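Pluneck Bench Sweep
Data card, version 13

Summary
383 recordings of a robot arm tidying spilled granules at the Stetolport seed and grit packing room. Collected in January by the people who used to do the tidying.

Why it exists
Packers spent the end of every shift brushing benches. Management called this "low-value time." The packers called it "talking." The arm now takes the first pass on two benches, and the talking has moved to the corridor, where it is harder to schedule.

Contents
Each recording covers one pile and one flat brush. Piles were poured by hand from whatever was on the line, so the mix varies. Labels give the bench, the shift and a packer's score from 0 to 100. Packers are strict. There is one score of 100, and it is under review.
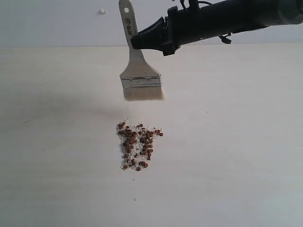
Photo: Clalero Packing, Stetolport site. Reuse with credit.

Brown pellets mixed with pale grains are the usual case. Single pellets lying away from the pile are labeled "stragglers" and scored separately, at the request of the night shift, who used to find them with their shoes.

What changed for staff
No jobs were cut. Two packers now do labeling for part of the week and have asked for better chairs. The end-of-shift signature stays with a human, as does the blame.

Known gaps
No wet spills. No dark benches. Filip, our scoring script, reads a blank score as zero; fix pending.

Contact
Leave a note in the Pluneck tray by the time clock. It is emptied at 6 a.m.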